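4. Caring for Your Mostano Leather Boots

4.1 Before the first wear

1. Take out the paper stuffing and the cedar insert. Keep the insert.
2. Loosen the laces down to the second eyelet before you put your foot in.
3. Wear the boots indoors for 20 minutes a day during the first week.
4. If the heel slips, try the thin insole from the box first. Do not tighten the top laces to make up for it.

Note: The Clarnov model has a stiffer shank and takes longer to break in.

4.2 Cleaning and conditioning

1. Brush off loose dirt with the horsehair brush.
2. Wipe the uppers with a damp cloth. Do not soak them.
3. Let the boots dry at room temperature overnight.
4. Rub in a small amount of Isah cream with a soft cloth. Work it into the seam above the sole.
5. Wait 20 minutes, then buff.

CAUTION: Do not dry the boots on a radiator or with a hair dryer. Heat cracks the leather and weakens the glue.

Suede and nubuck: skip steps 2, 4 and 5. Use the rubber block, then the brush, always in one direction.

4.3 Resoling

The sole can be replaced up to 20 mm from the toe seam without removing the welt. Send both boots, even if only one is worn. Remove laces and insoles and write your order number on the form. The Jastville workshop takes no resoling orders in February.
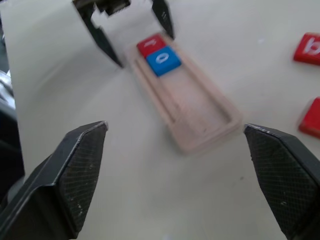
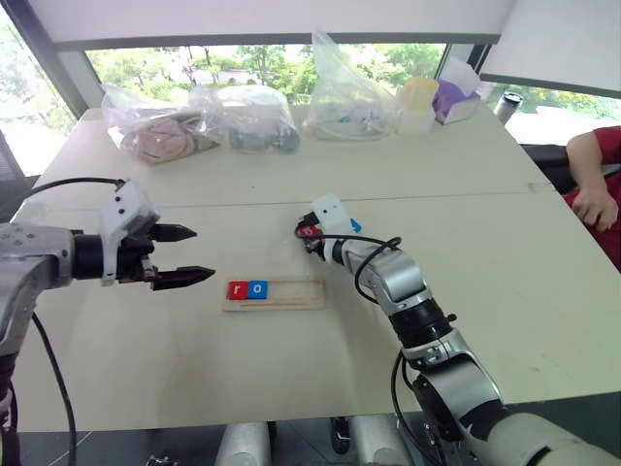
Reader comments on section 4

Ifeoma Okonkwo: Step 4 in 4.2 should say to test the cream on the tongue first. Mine went two shades darker on the tan pair and stayed that way. The break-in advice worked fine, though I needed closer to two weeks with the Clarnov.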